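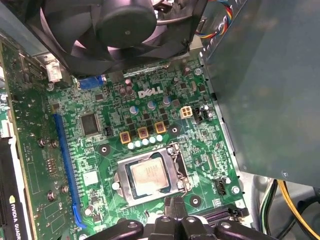
21st January — bench 2, Skestdale workshop

Dell tower out of the Cusivbridge lot. Side panel off, full strip-down and re-paste. Writing this up as I go so it'll be scrappy.

Came in on the ticket as "slow, loud, turns itself off". Fan goes flat out from cold, then it drops dead after a while under load. No beep codes. Owner's office says it has been under a desk since August with the back hard up against a radiator, which would do it.

Started with the usual. Power lead out, held the button in to drain it, strap on, strap clipped to the bare metal of the case. Panel off. Dust not terrible at the front, felted solid at the back. Took it out to the loading dock and blew it out in short bursts with the fan blades pinned by a finger. Don't let them spin up on the air, we lost a bearing that way in the Tirnden batch.

Heatsink: captive screws, crossways order, a turn or so on each and go round again. Did not want to let go. Old paste had gone to chalk in the middle and was hard as toffee round the rim. Didn't yank it. Put the screws back in, plugged in, ran it in setup for a few minutes to warm the paste, powered off, undid it all again, then twisted gently. Came away clean with the chip still in the socket. Good — last one of these came out stuck to the sink, lever down and all, and I spent the afternoon straightening pins.

Cleaned the lid of the processor with isopropyl and lint-free. First pass wipe inward so it doesn't go over the edge into the socket. Second pass fresh cloth. Could read a bit of the marking on the lid afterward, not all of it. Will get the model out of setup instead of squinting.

Base of the heatsink had a faint ring on it where the contact had been. Flat under the steel rule. Fine to reuse.

Caps: went round the board with the torch. Nothing domed that I can find, no crust at the base. Had a second look near the socket because that is where the Saarela ones all went. Nothing. Happy enough.

Graphics card — the Quadro. Left it in place for the socket work, then pulled it after to get at the slot. Mind the little latch at the end of the slot, push it right over before lifting or it snaps, and we have no spares for the blue ones. Contacts on the card a bit dull. Rubber and a wipe. Back in, clicked, bracket screw nipped up. Not gorilla tight please, two cases on the shelf now with stripped brackets.

Wiring. Whoever was in here before me had the loom lying across where the air wants to go. Re-dressed it along the side and put one reusable tie on. Left slack at the connector end so the next person can get it off without swearing.

Paste: one blob the size of a lentil in the middle, let the sink spread it. I know bench 1 likes the cross. Either is OK, just not both.

Sink down, same crossways order, stopped when the screws bottomed out. Fan lead back on. I forgot this the first time and got the fan error on boot, so that's one to put on the checklist, again.

First boot: fan error (see above, my fault). Second boot: fine, into setup, clock was wrong so the coin cell is on its way out. Swapped it. Set date and time, saved, came back with the settings intact after ten minutes unplugged.

Fan speed at idle was the real test. Before: 1,701 rpm sitting there doing nothing in setup, lid off, and creeping up. After: a lot quieter, didn't write the number down, sorry. You can talk over it. Will do it properly when the panel is on and the air is going where it's meant to.

Load test. Ran 3 passes of the memory test first, all clean. Then the CPU stress for 200 minutes with the panel on and the machine standing on the bench, nothing blocking the back. No shutdown. Fan ramps and settles, ramps and settles, no more howling. Used to fall over well before that according to the ticket.

Ran the graphics test as well while I was at lunch. No artefacts when I got back, log clean. Card fan is slightly ticky on start-up and then goes quiet. Noted on the ticket, not touching it.

Drive: haven't opened that can of worms. Health report says it's OK but old. Recommended they let us clone it to one of the solid state ones. Waiting on a yes from Cusivbridge. If they say yes it can be done at this bench, dont send it to the imaging room, the dock there is still flaky.

Things I'd do differently:
— warm the paste BEFORE the first go at the screws, saves doing them twice
— write the after number down
— get the fan lead on before the panel screws, obviously

Parts used: coin cell, one reusable tie, paste (tube is nearly done, need more), cloths. Isopropyl bottle on bench 2 is the fresh one, the one on the shelf with the faded label is mostly water by now and should be tipped.

Still to do on this lot: 4 more of the same model on the bottom rack, all with the same complaint. Suggest doing the paste on every one whether or not it misbehaves on the bench. They're all the same age and they've all been living under desks. Same order of work:

drain, strap, panel
blow out
warm up, power off and drain again
sink off, clean both faces
card out, contacts, card back
check caps
paste, sink down, FAN LEAD
coin cell
memory, then load with panel on

Set aside a decent chunk of the morning for each, more if the sink sticks. The load test looks after itself so you can be stripping the next one while it runs, provided there's room. If you do that keep the screws in seperate trays. The panel screws and the drive screws look the same and are not.

Note for whoever does the collection: tell the Cusivbridge front office to leave a hand's width behind the machines when they go back. I've put a sticker on the rear of this one saying so. Stickers are in the top drawer with the cable labels. Somebody should mention the radiator too.

Left on the bench overnight with the panel on, powered, logged to the ticket. If it's off in the morning the supply is next on my list, there's a tested one on the Tirnden shelf that ought to fit. Check the connector lengths before pulling the old one, the short loom won't reach in this case.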